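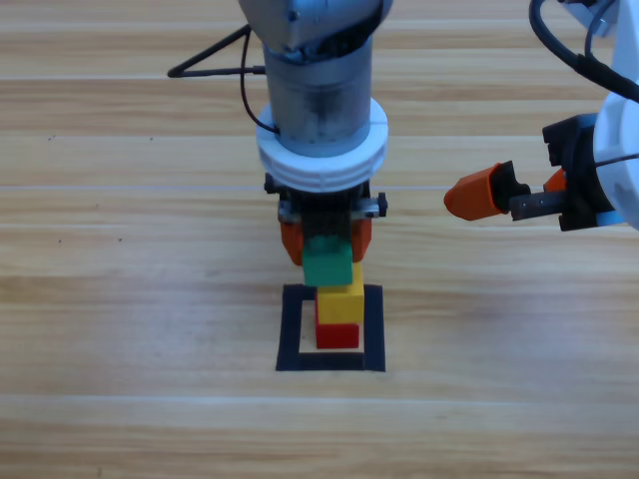

Terence Sedgwick asked whether anyone had really finished the Skombridge books in the order they were printed, and whether the e-book sign-up on the author's page still works. He had entered his address in June, got a confirmation, and then no file came. He wanted the free novella before starting book two.

Print this page | E-mail this page

Bảo Đoàn
I had the same problem. The confirmation message has two links, and the small one at the bottom is the download. The large button only takes you to the newsletter settings. The link expires after 4 days, so if you waited longer you must sign up again with the same address — it will accept it. Please look also in the spam folder. My file was an EPUB of 92 pages and it opened without trouble on my old reader.

About the order, I read them as printed and I was content. The novella happens before book one, but it gives away who owns the house in Skombridge, and I would have preferred to learn this later.

Gorazd Stojanović
just buy it, it is cheap

Thảo Tạ
I do not agree with Bảo about the novella. I read it first and the secret of the house did not disturb me, because the second chapter of book one tells it almost openly. What I would leave for later is the short story in the Zerkura anthology. It was written for readers who know the ending.

If the new link also fails, write to the contact form and mention which address you used. I received an answer the next morning, with the file attached. The signed copies are a separate list, and I am still waiting for mine.

Last updated: June, 4:10 p.m.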